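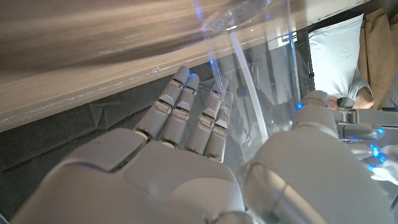

Clear plastic cup.

Clostano Community Help
Catering and Shared Kitchens

Are clear plastic cups accepted in the mixed recycling at the Brunel building?

Our department hosts a monthly reception for 34 guests and uses disposable cups for cold drinks. The notice in the second-floor kitchen states that "rigid plastics" are accepted, while the notice by the loading dock lists bottles and tubs only. Please advise which notice applies, and whether cups must be rinsed. We place our next order in July and would prefer to settle the matter before then.
Asked 23 May 2024

3 answers

Answer from Idalina Carrilho, Building Services
The loading dock notice is the current one. Cups should go in general waste unless the base is marked with a 1 or a 5, in which case they may be placed in mixed recycling. Cups marked 7, including most plant-based cups, are not accepted in either Brunel or Farquharson. Liquid must be emptied first; a full rinse is not required. The kitchen notice will be replaced.
Marked as accepted — 12 people found this helpful

Answer from a member
We just put ours in the blue bin and it has always been collected.

Answer from a member
Departments with regular events may wish to consider reusable tumblers. Firus lends them in crates of 100, washed and returned to the dock the next morning — the request form is under Event Supplies. A deposit is charged to the department account and released once the crate is checked in. Please allow some 12 working days for a first request.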